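Renting a Bay at Grovari: Frequently Asked Questions

Is the building heated?

In the sense that there is a heater, yes. From December on we suggest a jumper under your jacket and a jacket over your jumper.

How many bays are there?

There are 40, numbered 2 to 71. The gaps date from when Jiang Storage had the place, and renumbering would mean reprinting the map, so please read the sign on your bay and not the one next to it.

Can I hang things from the ceiling?

No. The ceiling is a corrugated metal deck on steel beams, painted white, and it holds up the roof and the lights. It has not agreed to hold up your kayak. Freestanding racks are fine to a height of 2 metres.

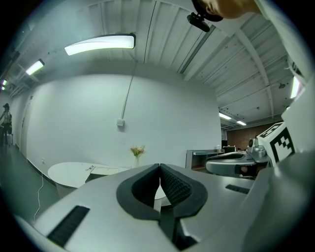
Ridged metal deck, white beam and hanging lights at Grovari.

Why are the lights different sizes?

They went up at different times, under different budgets. If your bay falls in a dim patch, bring a lamp and we'll lend you an extension cord. We own 7 of them and would like to go on owning 7.

Can you switch off the one over my bay?

Sadly not. The lights are wired in rows, and your neighbours may be fond of seeing what they're doing. A cap with a decent brim does wonders.

What is the noise when it rains?

Rain. A metal roof is an honest sort of roof — you'll know the weather before your phone does. If you need quiet for a call, the Cleltatel room beside the office has a proper lining and a door that mostly closes.

Can I paint my bay?

The floor, with permission. The walls, with permission and a colour we can live with. Leave the beams alone, as touch-ups are done by our contractor, Genska, who can spot a near match in white from across the car park.

When do you lock up?

The roller door comes down at 9 pm. You'll hear it. If you're still inside, use the side exit and pull it shut behind you until it clicks.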